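Informe de avance a Dullulel – Línea de menaje y mesa de prueba
Periodo: hasta marzo
Responsable: Zineb Hegazy, proyecto Manico

Resumen para quien solo lea el primer párrafo: vamos bien de bandejas, regular de platos y mal de manteles. El presupuesto aguanta. La paciencia de Benítez, nuestro proveedor textil, algo menos.

De las 200 piezas previstas en la partida de menaje tenemos inventariadas 131. El resto figura como «en camino», expresión que Benítez emplea con gran libertad. Se han gastado 1.110 euros, incluidos los portes de una caja que llegó dos veces y que nos cobraron las dos.

Tras varias reuniones, más largas de lo que el asunto merecía, la composición de base queda en bandeja, mantel individual a rayas, plato blanco y tenedor. La bandeja es la pieza que más discusión ha generado: Jokeneo la quería lisa y nosotros con veta. Ganó la veta.

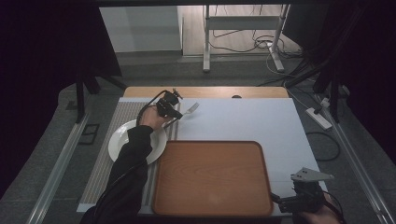
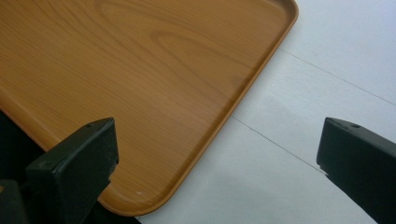
Fotos: proyecto Manico. Bandeja de acabado madera, en las dos imágenes.

El mantel individual en grises y blancos se queda. Pedimos también una versión azul y nos mandaron 12 unidades verdes, que hemos devuelto con una nota educada (la segunda nota, la primera no lo era tanto).

Sobre los bordes: el reborde de la bandeja es bajo y las esquinas van redondeadas, tal como pedía el pliego. Falta decidir si encargamos también el tamaño pequeño. Jokeneo opina que sí, aunque la factura no la paga Jokeneo.

Pendiente para el próximo periodo:
Cerrar con Benítez la fecha de los manteles, a ser posible una que exista en el calendario.
Completar el inventario de platos y cubiertos.
Revisar la ficha de la bandeja y corregir las medidas, que hoy aparecen en dos unidades distintas.

No solicitamos ampliación de fondos. Sí pedimos a Dullulel que nos confirme por escrito el cambio de proveedor de cubiertos, ya acordado por teléfono.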